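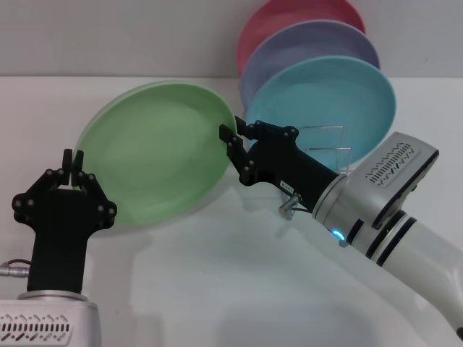 My sister says colored plates are for people who eat outdoors. She has had the same white ones for as long as I have known her kitchen, and she told me on the phone that I would be sick of mine by July.

May 6, 2025

I bought the plates anyway, at the Szabo outlet in Codville. I wanted one in each color they had, and I didn't care about having a matching set. The pale green one is my favorite. It has a matte finish and a slightly raised rim, so toast crumbs stay put. The turquoise one is more of a shallow bowl with a wide rim, and I use it for anything with sauce. The lavender one I picked because it was next in the stack.

The dish rack is plain wire. My old rack was plastic and had a tray under it that grew a pink film no matter how often I scrubbed. I threw it out when I moved to Stundisbridge and dried everything on a towel for 2 months. The towel was always damp and the plates slid around.

With the wire one I keep the biggest plate in front and lean the others behind it. I tried it the other way and kept knocking the small ones when I reached for the big one. Glasses go on a folded cloth next to the rack. Knives get dried by hand and put straight in the drawer.

The matte finish does show fork marks. I noticed gray lines on the green plate after the first week. Baking soda and a wet sponge took most of them off, and I let the paste sit for 5 minutes before rinsing. I would not use a scouring pad on it.

Grondgate Hardware has a longer version of the rack with a cup rail down one side. I measured my counter and it would cover the outlet, so I left it there. I still need somewhere to put the pot lids, which are in the oven for now.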